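Istside Guest Rooms: Laundry and Beds

Gallery updated Sun 16 April

Istside is a small guest house with 7 rooms, all on one floor. The washing and folding is done in the building. Nothing goes out to a service anymore. People who book for a week or longer often ask what the bedding is like and whether they can wash their own clothes during the stay, so this page covers both. Click on a picture to see it larger.

Sheets are changed every fourth day on longer stays, or sooner if you leave the card on the door handle. Each bed gets a fitted sheet, a flat sheet and one blanket. Extra blankets are on the shelf in the hall. The colors are plain because plain sheets are easier to replace one at a time. We used to buy white only and switched after the first August, when too many had to be thrown out for sunscreen stains.

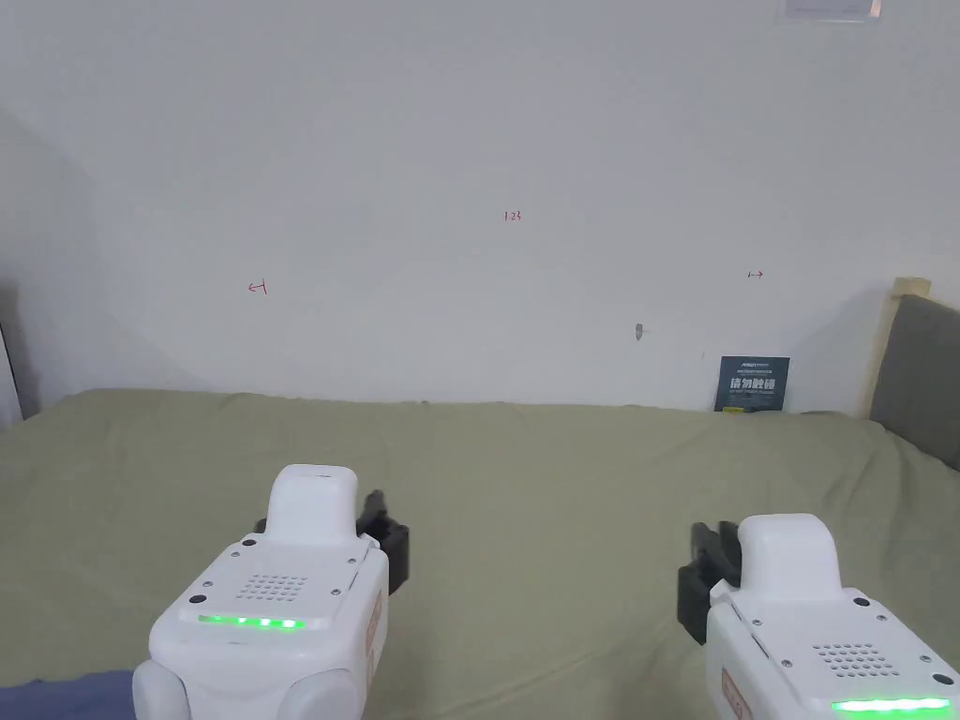
Bed with the sage-green sheet. The wall behind it is plain white.

The sheets are not ironed. They are smoothed out by hand when the bed is made, and a few creases stay in. If you want yours pressed, ask at the desk before noon and we will do it the same day at no charge.

Guest laundry is open from 7 in the morning until 9 at night. There is no booking list. If a machine has stopped and the owner of the load has not come back, you may take the things out and put them on top. Please don't leave them on the floor. Detergent is included. Fabric softener is not, and we ask you not to use it on our towels.

Light things such as T-shirts can be folded on the padded surface near the washing machines. It is wide enough to lay a shirt out flat with the sleeves open. Dark clothes should be kept apart from the rest until you know whether they bleed. Shake a T-shirt out once by the shoulders, lay it face down, fold the sides in, then fold it in half from the bottom. It takes a few seconds and saves ironing.

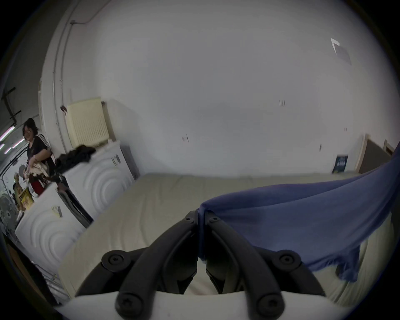 Vignesh Shenoy wrote to us after his stay: The laundry hours worked well for me, but I would add hooks or a rail. Shirts fold fine. Anything with a collar I would sooner hang up right away, and I ended up carrying two of them back to my room over my arm.

A rail has been ordered from Forport and will go up on the free stretch of wall when it arrives. Until then, there are hangers in every closet, and you are welcome to bring them down with you.

Lost items are kept for 16 days in the cabinet by the desk. Socks make up most of it. After that, wearable clothes are washed and given away. If you think you left something behind, write to Ivone Honorato with your room number and the color of the item. Postage inside the country is on us for anything that fits in a padded envelope.

Next gallery: Kitchen and Breakfast
Previous gallery: Entrance and Stairs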